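3.2 Building the hand-held gripper in a shared workshop

We should say at the start of this section that none of us set out to build hardware. The plan we wrote in December was to borrow a tool, collect our demonstrations of everyday tidying, and spend the rest of the project on the learning side. What we found is that a borrowed tool comes with somebody else's habits built into it, and after a few weeks of working around those habits we decided to make our own at Predstead, the shared workshop where two of us already had bench space. The build took longer than we hoped and taught us a good deal more than we expected, and because we think other small groups may want to do the same, we describe it here at some length.

The tool, which we call Bowen, is a two-finger gripper worked by hand. Each finger is carried on black plastic links that turn on round metal pivot bolts, and a cross-bar below the pads joins the two sides. Our first links were solid. They were strong enough, but they made the front of the tool heavy, and Carla Boutros, who did most of the early recording, reported a sore wrist by the end of each session. Meirion Lloyd redrew them with triangular cut-outs, printed a set overnight, and brought them in the next morning still a little rough along the edges. We have used that shape ever since — with the edges cleaned up — and the complaints about wrists have stopped.

The pivots gave us more trouble than the links did. If the bolts were tightened until all the play was gone, the fingers moved stiffly and the person holding the tool tended to squeeze too hard. If they were left loose, the two pads met at slightly different heights and thin objects twisted out of line. We settled on tightening each bolt fully and then backing it off by a small amount, checking the feel by hand. We would have liked to give a torque value, but the workshop's only small torque driver was out of service during the build, and we would sooner report what we did than supply a number afterward. Readers with better tools than ours will surely improve on this step.

For the finger pads we tried three designs over the course of the build. The first was smooth, and it slid off waxed and glossy surfaces. The second had a raised dot pattern that gripped well but left marks on soft packaging. The third, which is the one we kept, is a flat, narrow blue plate with fine ridges running across its inner face. We printed a great many of these, and wore out 38 of them before we were satisfied with the spacing of the ridges. Shoaib Hayat kept the worn pads in a biscuit tin, sorted by date, and it was by laying them out along the bench one evening that we noticed the wear was always heaviest near the tip. Later pads are a touch thicker there.

We chose our test objects from the kind of thing that turns up in any kitchen, and paper cups soon became our favorite. A cup is light, it gives way under the fingers, and it can be held in several sensible ways, so it shows up a badly set pivot very quickly. Reaching into a deep container makes the task harder again, as the walls limit how far the arms can spread and the light falls away toward the bottom. Figure 4 shows a grasp of this kind, with the cup on its side between the pads. Whenever we changed a part, we repeated the cup task before anything else, and a new part stayed on the tool only if Gwawr Jenkins and Catrin Howells, whose hands differ a good deal in size, were both comfortable with it.

With the final version we recorded 2,303 demonstrations, using 10 sets of pads. We did not discard the clumsy ones. Some of the slow, uncertain grasps are among the most useful in the collection, and the labels described in Section 3.3 let a reader leave them out if they wish. The drawings for the links and pads, along with our notes on the versions that did not work, are kept together with the recordings.
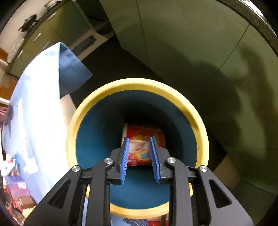

Figure 4. The hand-held gripper with a patterned red paper cup between its ribbed blue pads, inside a deep round container with a yellow rim.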